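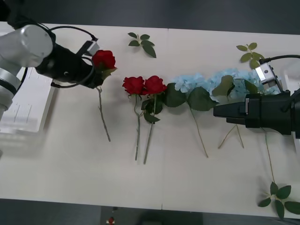
The woman who runs the flower side of Ziseck told me at the door that she would talk to me as long as I liked, but she would not stop for coffee before the first bouquet was finished. Ziseck is a small shop in the old part of Trirkbridge, and it has sold artificial flowers for 28 years. She asked me not to print her name. "Write the shop," she said. "The shop is what people look for."

I came to her with the same prejudice that many people have. In the town where I grew up, artificial flowers stood on top of the refrigerator and collected grease. My aunt washed them in the sink once a year, with dish soap, and they went back to the same place. When I told this, she laughed and said that dish soap is not a bad choice.

"People think that you push the stems in a vase and the work is done. With fresh flowers the plant helps you. It leans, it opens, it makes its own mistakes. With these, everything comes flat from the box, and you must give the mistakes back."

She works always on a white table. I asked if this is for cleanliness, and she said no, it is for the eyes. On wood, a dark red goes brown and you choose the wrong partner for it. On white she can lay all the flowers down first, in a row across the middle, and look at them before anything is tied together. She calls this row "the sentence". Red roses next to pale blue hydrangeas is a sentence she has made very often, and I wanted to know why these two.

"The rose is a full stop," she said. "It is dark and it is small. If you have only roses, your eye stops, stops, stops. The hydrangea is a place to rest. And it must be a pale blue. A strong blue fights with the red, and then the bouquet looks like a flag."

She also likes to have two sizes of hydrangea, one smaller and one larger. Two of the same size look like eyes, she told me, and after this I could not look at the pair in her window without seeing a face.

How does she begin? With the roses, and with one of them in the hand. The others stay lying down with the heads together and the stems toward her, so that she can take them without looking. She does not put the heads at the same distance from each other. Two may be so close that they almost touch, and the third stands a little away from them. "Like people at a party," she said. "There are always two who talk and one who arrives."

Then come the leaves, and here she became more serious. In her opinion most bad bouquets are bad because of leaves. A rose leaf has its leaflets on one short stalk, and when it is loose you can use it where you need it, in front, at the neck, or behind a head that is too lonely. The hydrangea leaf is broad and covers a lot. She uses the broad ones low, between the heads and under them, and the small rose sprigs higher. If a customer brings back a bouquet and says that it looks cheap, she often changes only the green and returns it the same afternoon.

"I had a lady who wanted more roses. I gave her two more sprigs and no rose. She thanked me for the roses."

I asked about the stems, because I had noticed that they are never quite straight. Inside there is wire, she explained, at least in the kind she buys, from a wholesaler with the name Schwerdtfeger. A stem which curls a little under the head she leaves as it is. A stem with a sharp bend in the middle she warms between her hands and pulls slowly. She does not cut all of them to one length before tying. One may end lower than its neighbor, and the cutting is done only at the end, when she knows the vase. She once cut 60 stems in the evening for a wedding and learned in the morning that the vases were the tall ones. "So we put them on boxes, under the tablecloth. It was a very high wedding."

There is a large order now in the shop, for a hotel chain called Rallameo. They want 774 small bouquets, one for each room, all with red roses and pale blue hydrangeas. I said that this must be boring. She thought about it for some time before she answered.

"The first 30 are interesting because you look for the best one. After that you have found it and you are only a copy of yourself. But then you get tired, your hand does something a little different, and it is better. So I keep that one on the shelf and I follow it until the next one."

She does not pretend that her flowers are real, and she dislikes it when they are sold with drops of false water on the petals. To the question whether she has fresh flowers at home, she said yes, tulips, in the kitchen, when it is the season. She sees no conflict in it. The tulips are for the week and the others are for the dark hall where no plant wants to live.

Before I left I asked for practical advice, for myself and also for my aunt. Dust first with a soft brush, she said, the kind for make-up, from the middle of the flower to the outside. Wash only if the brush is not enough, in cool water, with the head down, and never rub a hydrangea because its small petals come off their pins. Keep red away from the window. And once a year, take the whole bouquet apart, lay it on the table and make it again in another order.

I bought two hydrangeas, a smaller and a larger one. She put in a sprig of rose leaves without asking me - "for the lonely side" - and went back to her table.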